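Rulledo 3
Wrist-camera perception for robots that work indoors

Home / Software / Rulledo

What it does

Rulledo sits between your wrist camera and your planner. Pictures go in one side, and out the other side comes a labelled map of what your arm can touch, what it shouldn't touch, and what isn't there at all. That last category is why I started writing it. I'd been doing perception work for warehouse arms for years, everything matte and grey and bolted to the floor, and then I moved over to household jobs and met my first bathroom. Mirrors! Chrome! Glass you can see straight through! My lovely depth map put a second room behind the wall, complete with a second robot, and the planner was quite keen to visit.

So Rulledo looks for reflective surfaces first and everything else second. It finds the edges of a mirror, marks whatever is inside as reflection, and keeps the reflected stuff out of the collision map. You can still use it if you want it (more on that further down, it's my favourite bit), but it comes through on its own channel and your planner never mistakes it for free space.

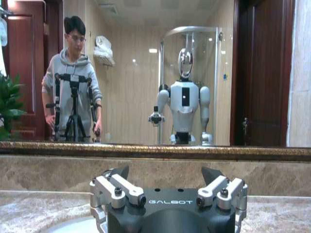 Wrist view above a marble counter: gripper up close, robot and operator in the mirror.

Everybody who sees a view like that asks me about the person. Yes, people get picked up in reflections, and yes, you have a choice about what happens to them. With the default settings a reflected person is tagged and their position in the room is worked out from the mirror plane, so your safety layer gets told somebody is standing back there even when no camera is pointed at them. Please don't use that as your only safety input. It's a nice extra and that's how I treat it in our own setups.

What's in the box

Well, there's no box. It's a download. You get:

The Rulledo runtime, which does the live perception and talks to your planner over the usual message bus.

Tikance, the replay and labelling tool. Load a recorded run, scrub through it, see exactly what the runtime believed at every step and why. If you only ever use one part of this package I hope it's Tikance, because I've put more evenings into it than I'd like my family to know.

The self-mask builder, covered below.

Five starter profiles (counter, sink, floor, shelf, table). They're plain text files and you should feel free to butcher them.

Mirror mode

Mirror mode is on out of the box and most people leave it alone. It wants a reasonably clear line along at least one edge of the mirror, and a frame helps a great deal. Chunky ornate ones are the easiest. Frameless mirrors on a pale wall are harder, and for those I'd run the calibration sweep, where the arm makes a slow pass and the software watches how things shift. Real objects and reflected ones move differently when the camera moves, and a few seconds of that usually sorts it out.

Kauko Lehtinen wrote the first version of the sweep and I've been simplifying it ever since (sorry, Kauko). It used to ask you for 27 settings. Now it asks for three: how fast, how far, and whether you'd like it to stop when it's sure.

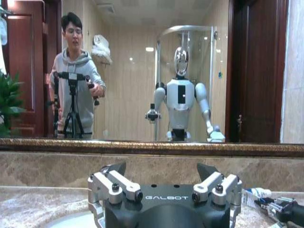 Two-arm setups need a bit more from the software, and release 3 is where I finally did them properly. Each wrist camera keeps its own map, and the maps are merged with the joint positions so that both arms agree on where everything is. The awkward case is when one gripper is working inside the other's view and also turns up in the glass. Take a small tube on a counter with the right gripper coming in over it: the left wrist camera sees that gripper directly, low in the corner, and sees a gripper again near the bottom edge of the mirror. Older releases would sometimes count an extra hand. Release 3 matches each reflection to a known link on the robot and files it as a duplicate, and you can watch the matching happen in Tikance with the overlay switched on.

You can feed those matches back in, too, and this is the favourite bit I promised. When a fingertip is hidden from every camera but visible in the mirror, Rulledo can use the reflection to tidy up its estimate of where that fingertip is. It's switched off by default and marked as experimental in the settings. I love it. Martti Partanen, who looks after our release testing, thinks I should calm down about it until the autumn.

The self-mask builder

Your own gripper is going to fill a big chunk of every picture, so the software had better know it by heart. The builder takes your gripper model, opens and closes it through the full range, and makes a mask for each position. Fingers, linkages, bolts, printing on the housing, the lot. Shiny linkages used to be a pain because the highlights wander about as the arm turns, so the builder now makes the mask from shape and ignores brightness altogether.

What's left over after masking is either the world or the thing you're holding, and telling those two apart matters a lot when the held thing is thin and pale. A slim white stick gripped upright is a good test. In strong light the white goes nearly flat, with no texture to hang on to, and a pale wrinkled bit down near the fingers is easily taken for part of the gripper. Rulledo leans on the outline in those cases and grows the held object out from between the fingertips.

Light spots are the other thing that used to trip it up. Put a camera near a glossy dark red surface and you can get a hazy green blob sitting on it, and maybe a purplish one off to the side, and the old detector was very willing to call those objects. There's a flare filter now. Leave it on unless you're picking up things that are themselves small, soft-edged and glowing, in which case write to me, I'd love to hear about your job.

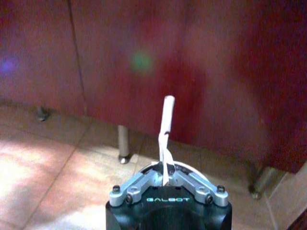 Tikance, or where your afternoon goes

Open a run and you get the camera views along the top and the map underneath, with a timeline you can drag. Click anything in the map and it shows you which pictures that belief came from. Click again and you can argue with it: relabel, split, merge, delete. Your corrections get saved beside the recording and can be used to tune a profile overnight.

Tiina Koivisto did the keyboard shortcuts and they're very good. Space marks, comma and full stop step back and forward, and M toggles the mirror overlay. Learn M first. Flicking between what the camera saw and what's left once the reflections are stripped out is the quickest way I know to spot a bad mirror edge.

It copes happily with operator-driven runs as well as planned ones. If your recording has the operator's commands in it, they get their own track on the timeline, and you can line them up against what the perception was saying. I find a lot of my own bugs that way. Somebody nudges left for no obvious reason, you look at the map, and oh dear, there's a phantom shelf.

Held-object tracking

Once something's in the fingers, Rulledo keeps hold of its pose and passes that to your planner, so the thing you're carrying gets treated as part of the arm. You don't have to give it a model of every item. Rough shape is plenty for most planning, and it'll fit a box, a cylinder or a lumpy blob, whichever suits.

Tilt is the part I'd ask you to check on your own gear. A little white bottle with a blue top, say, lying over on its side between the plates, gives you one long direction that's easy to find and a roll angle that's mostly guesswork. The software reports how sure it is about each angle separately. Use those numbers! If your next step is standing the bottle up, you care about the long axis and can let the roll go. If you're trying to read a label, have the planner ask for another look first.

And there's a new option called stick-to-wrist, which carries on with the last good pose when the view gets poor. It times out by itself. I'd set it shorter than you think.

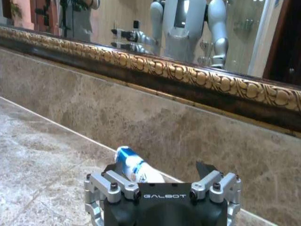 What you'll need

A wrist camera with a known lens calibration. Colour is required and depth is optional, though you'll be happier with it.

Joint positions with timestamps, from the same clock as the camera or one you can convert. If I could have back all the time I've spent on other people's clocks I'd have finished release 4.

A fairly modern Linux machine with a graphics card. It'll limp along without the card for replay in Tikance, but not for live work.

A gripper model in any of the common formats. No model? Flundomlow can build one for you from measurements and a few photos, and we charge by the job.

Known grumbles

Glass shower screens. Curved ones in particular. Rulledo will usually catch the metal rail and the posts and then get vague about the panels in between. For now I'd draw a keep-out zone by hand. Heikki Saarinen is working on it and has some ideas involving the way edges double up behind glass.

Two mirrors facing each other will make it give up, and it'll say so in the log in fairly plain language.

Tikance gets slow on recordings longer than 70 minutes. Split them.

Polished stone is fine most of the time, but a very strong highlight along the back edge of a counter can be taken for a mirror edge. Turn on the "needs reflection inside" check in the counter profile if you run into it.

Licences and support

One licence covers one robot, however many arms it has. Tikance can go on as many desks as you like at no extra cost. University groups pay a reduced rate, and there's a trial that runs the full software with live output switched off, so you can throw your own recordings at it before spending anything.

Orders in northern Europe go through Hedegaard, everyone else comes straight to us at Flundomlow. Support mail is answered by me or by Heikki, mornings mostly. If something looks wrong, send the recording and tell us the time on the Tikance timeline where it goes off the rails. A screenshot of the map is handy too.

Release 3.1 is planned for October, with the shower screen work in it if it's ready.

Raili Kallio
Perception, Flundomlow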